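Footwell trim cell, rules for close work
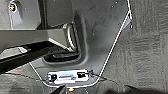 Grellthorpe, August 22, 2025

OK, so the rule I keep nagging about — look for wires before you plan a path! There's a thin black one curving down onto the carpet by the white module, and a reddish one over on the left. Keep the finger speed at up to 100 mm/s near anything like that, and stop 5 mm short for a look. The old Trosell sheet from January says 300, which I'd only use in open air. Still need to ask Greser for their force limit on clips.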